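Bench notebook, adhesives shelf
October 10, 2026

Cluven wood glue, open time and clamp time. Continues the October series with the Vondix clamps.

Batch mixed to the sheet, 600 g total, split over 5 tubs with lids. Test pieces are beech strips, sanded, wiped with a dry cloth, no solvent. Spread with the notched card, one face only. Clamp pressure set by the marks on the screw, same for every pair.

First set: joined right after spreading. Squeeze-out even along both edges. Second set: left open 3 min, then joined. Film still tacky, less squeeze-out, no dry spots when one pair was pulled apart as a check. Third set: left open 5 min. Skin forming at the ends. One pair slid under the clamp and was thrown out.

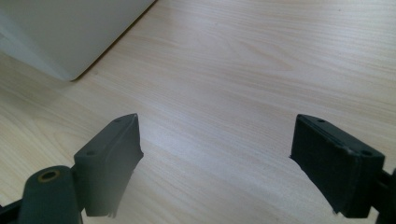
Clamp time is 40 min for all sets. The Lundoseo sheet says less is enough, but their figure is for softwood and I don't trust it for beech. Pairs go on the rack overnight before any breaking. Do not stack them — the last lot stuck together at the corners and had to be pried.

Scale drifted again during weighing. Re-zeroed between tubs. If it keeps drifting, use the Nägeli scale and note it in the margin. 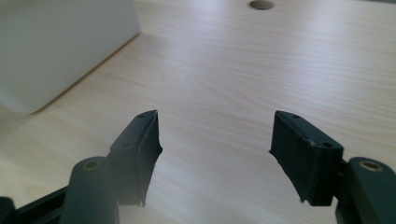

Tabletop with the round hole, white box-like object at upper left.

To do: break first set, log failure as wood or glue line. Repeat the third set with a thicker spread. Order more notched cards, the fine ones. Tub 4 lid does not seal, replace before next mix.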